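Subject: Re: [beadswap] Kudness storage bundle, worth it?

Before anyone sends money, a few doubts.

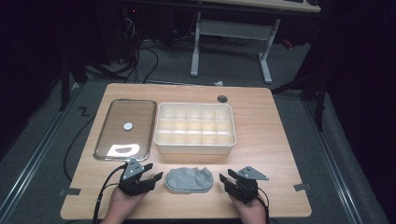

Régis Chauvin wrote on November 22, 2023:
> Kudness is doing the full storage bundle for list members until
> December. Holds 1000 beads per box, they say, and you'll never
> sort twice. I'm in for 2. Who wants to share shipping from Fireck?

Per box of what size bead? I sort size 11 seed beads and also big lampwork rounds, and no single number covers both. The page doesn't say.

"Never sort twice" I don't buy at all. My old Ikov set made the same promise. The lid sat a hair too high, one tip in the car and I had 400 beads in the wrong cells. Régis, have you held one of these and turned it upside down? If the walls don't meet the lid, I'm out.

Also, is the discount real? I'm fairly sure the price was the same last spring, without the word "bundle."

If someone near Ciobanu has one, please shake it and report back. Until then I'm keeping my jam jars.

Marge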